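Sistlow Tool & Household Library – Frequently Asked Questions

Last tidied up in December. If something's out of date tell us at the desk or send an email, it all gets read eventually.

What is this place?

A lending library, but for stuff. Drills, tents, pasta makers, carpet cleaner, sewing machines, the big urn. You join, you borrow, you bring it back. 1,313 items in the catalogue at last count, not all of them in at once obviously.

Where are you?

Behind the hall on Gresen Street, green door, down the ramp. Not the front door of the hall, that's the dance school and they are sick of us. Parking in the lane after 4 pm only.

How do I join?

Come in with photo ID and something with your address on it. Power bill, rates notice, lease, whatever. Fill in the form, pay the fee, borrow something the same day. Can't do it online yet – we tried, it was a mess.

How much?

Full year is $75. Concession $40. No deposits on most things. The floor sander and the Grukex carpet machine have a $100 hold on your card, which drops off after the item's been checked in.

Can I share a membership with my housemates?

One household, one membership, yes. Put everyones names on the form. If the name isn't on the form we can't hand it over, please don't argue with whoever's on the desk.

How many things can I have at once?

3 at a time. Sets count as one. So the camping kitchen is one item, even though it's a crate full of bits.

How long for?

Ten days. You can renew once if there's no one waiting. Party gear (trestles, urn, lights) is shorter, 4 days, on account of weekends.

What if I'm late?

Dollar a day per item, capped at twenty. Ring us first and we'll usually let it go. Don't ring and we won't.

Something broke while I had it. Do I pay?

Depends. Normal wear, no. Motor burnt out because the thing was old, no. Left out in the rain, yes. Dropped off a ladder, probably yes but we'll talk. Tell us either way, don't just slide it back on the shelf. We had a circular saw come back with a bent guard and no note, and the next borrower found out at home. Not good.

Do you fix things?

Ours, yes. Yours, sometimes. Yeison Ticona runs the repair bench on the first weekend of the month, 10 am til he's had enough. Lamps, toasters, zips, wobbly chairs. No microwaves, no gas, nothing with a big lithium battery. Bring the part if you already know what's wrong.

Can I book ahead?

Yes, up to six weeks. Bookings held til closing time on the day and then it goes back on the shelf. Marquees and the trailer book out early in spring, so get in.

Do you deliver?

No. Well – the floor sander, within the suburb, if Yeison's going that way with the van. Ask, don't assume.

Do I need to clean things before I bring them back?

YES. This is the one we get asked most and the one people skip most. Clean and dry. Tents especialy. If it comes back filthy there's a $15 cleaning fee, and the next person misses out while we sort it.

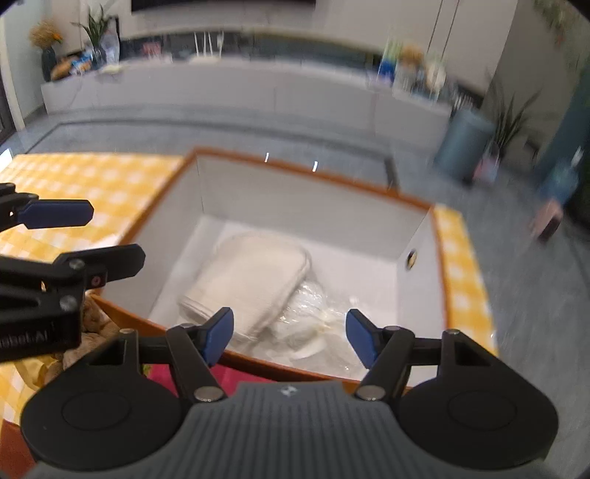
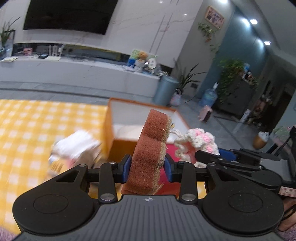

What should I clean it with, then? Warm water and a bit of dish soap does nearly everything in the catalogue. No bleach on anything, no oven cleaner on the waffle irons (has happened). For cake tins, crates and eskies a sponge with a scouring layer down one side, like the reddish-brown one, is plenty, but keep the rough side off non-stick and off anything clear plastic – the blender jugs scratch if you look at them wrong. Steel wool is for the barbecue plates and that's it. Dry things with the lid off overnight. Power tools just get a wipe with a barely damp rag and a brush around the vents, never under the tap.

What about consumables? Sandpaper, drill bits, thread?

Not included, except where the catalogue says so. We sell basic ones at the desk, cash or card. Sánchez Hardware up the hill has the rest and gives members ten percent off, show them your card.

Can I donate stuff?

Please, but ask first. Item 552 on the list was our ninth bread maker. We don't need a tenth. Always after: good hand tools, ladders under 3 metres, camp stretchers, a decent pressure washer. Never: mattresses, baby car seats, helmets, TVs, anything that "just needs a new motor".

Is everything tested?

Electrical gear is tested and tagged every year, tag's on the cord. If the tag's gone or out of date don't use it, bring it back and we'll swap it.

I've never used a circular saw / overlocker / tile cutter. Can someone show me?

Yep. Ask for a run-through when you pick up, takes 5 mins. For the chainsaw it's not optional, you do the session or you don't get it. Same goes for the floor sander.

Kids?

Welcome in the front room, toys and board games on the low shelves. Not in the workshop, sorry, no exceptions. Under 18s can't borrow on their own.

Can I cancel and get my money back?

First 30 days, full refund if you haven't borrowed. After that no, but you can pass the rest of the year to someone else at no charge. Both come in and sign.

What are the hours again?

On the green door and on the home page. Closed public holidays and two weeks over Christmas. Returns trolley is inside, so no after hours drop offs, and please stop leaving ladders in the lane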